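2020-01-07

I finished the first draft of the comparison essay tonight. It has 1,809 words and the limit is 2,000, so for one time in my life I don't have to cut anything. Trí Lâm asked me in the library how I can be so slow, and I told him that I write every sentence two times, first in my head and then in the language of the course.

The question is about two mothers: Mrs. Bennet in Pride and Prejudice and Mrs. Morel in Sons and Lovers. We must say which of them does more harm to her children. When I chose this question in July, from the reading list, I thought the answer was easy. Mrs. Bennet is silly and Mrs. Morel is serious, so Mrs. Morel must be the better mother. Now I believe almost the opposite. Mrs. Bennet wants her daughters to leave the house. She wants it in a loud and embarrassing way, but she wants it. Mrs. Morel holds Paul so close that he cannot love another woman with a whole heart.
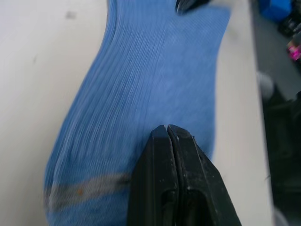
My problem is still the middle part. I spend 581 words on Paul and Miriam, and only a small paragraph on Lydia. Kanyarat Sombatkul read it at lunch and wrote "where is Lydia?" in the margin, with a circle around it. She is right. Lydia is the daughter who is most like her mother, and when she runs away with Wickham, Mrs. Bennet first goes to bed and blames everybody, and later she is happy and talks about wedding clothes. It is the best proof I have against my own idea, and I have hidden from it. Tomorrow I must put it in and see if the argument stays on its feet.

I also changed the opening. Before, it started with "Since the beginning of time, mothers have been important," and Mr. Adis drew a line through it in the plan without any comment. The new one starts directly with Mrs. Bennet and her nerves. I am a little proud of it — but I will read it again in the morning, when I am less tired. 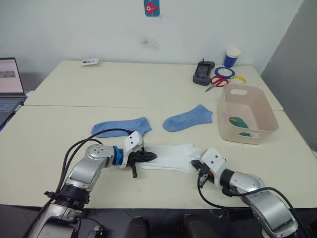 Two tables, a white sock, and the red fish on its blue poster.

I could not sleep after dinner, so I read again the chapter where William dies. The father is told at the mine, and he leans against a truck with his hand over his eyes. Lawrence gives him only a few lines there, and I felt more for him than in all the chapters before. I don't know if I can use this. The question is about mothers, and Mr. Adis takes points away when we walk off the path. Maybe one sentence, close to the end.

To do: check the page numbers of the quotations, because my copy is not the same edition as the one of the class. Return the Trodley guide to Kanyarat. Ask Trí Lâm if "possessive" is too strong for Mrs. Morel, or if I should keep it.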